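Open day at Hollmann, quick write-up

Got in at 9.40, already a line for the coffee. Posting this before I forget it all. Hollmann does appliance testing and laundry trials for Hikska and a few smaller names, and once a year in September they let people walk through. Free, but you have to sign up. 143 on the list at the desk, I saw the sheet.

Sabine Kohlhase took our group. Talks fast, knows everything. First stop the hinge rig, one door opened and shut 3000 times before they even look at the seal. Loud. Then detergent storage, which smelled exactly like you'd think. Lason powder in sacks, stacked up to the window. Skipped the slide show on water hardness, sorry.

Best part for me was the laundry area. Front loaders, everyday clothes, no neat white test squares. Sabine likes mixed loads, says a printed shirt and a heavy pair of pants tell her more than a pile of towels. Asked her about the gasket, becuase mine at home is gross. Wipe the fold after the last load of the day, leave the door open overnight. OK then. Also check the drum by hand, small stuff sticks to the wall at the back and you miss it.
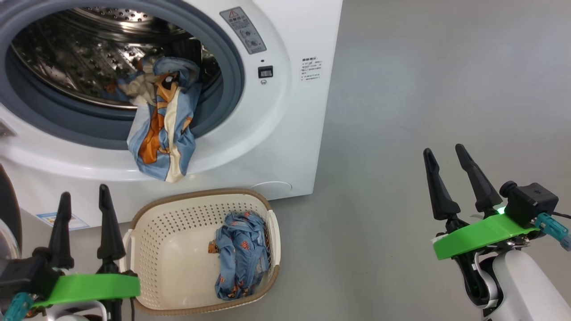
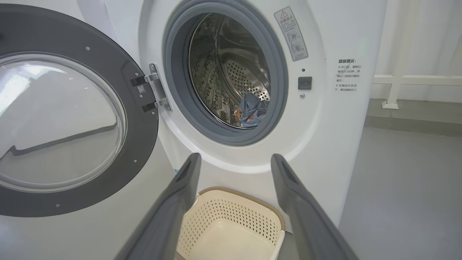
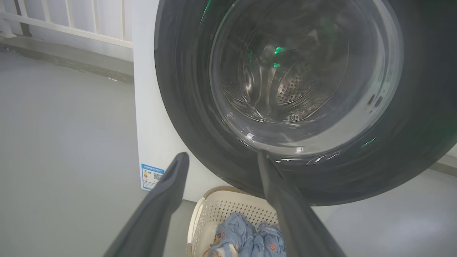
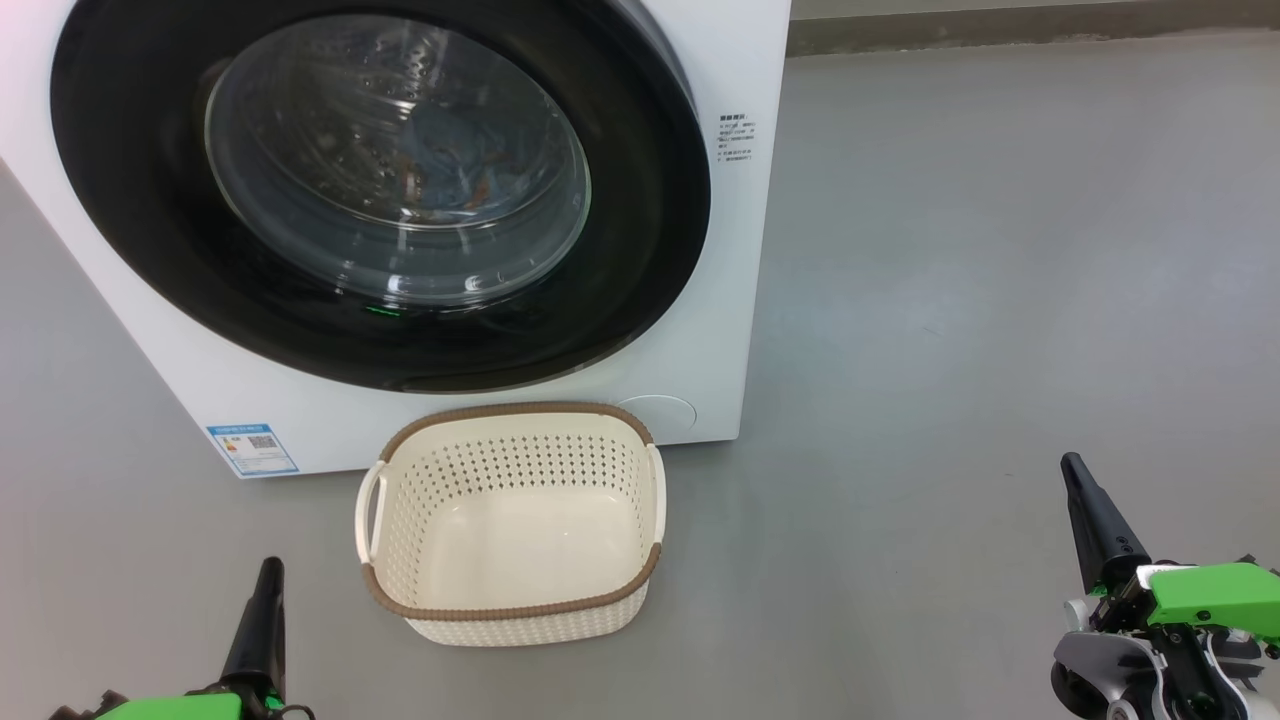
Front loaders in the laundry area, Hollmann open day.

After that the dryers, rushed, we were behind. Somebody asked about noise and got a long answer with the number 1110 in it, didn't catch the unit. Spin speed I think?? Will ask.

Flarnska had a table by the exit with mesh bags for delicates. Bought 4. Zippers feel ok, will report back.

Practical stuff: parking is round the back, follow the second sign, the first one takes you to the loading dock. Flat shoes. Bring water, the canteen shuts early. Tour says an hour, ours ran closer to two. Kids allowed but not in the hinge room.

Sign up for next year is by email, adress is on the Hollmann page. Going again if the date works.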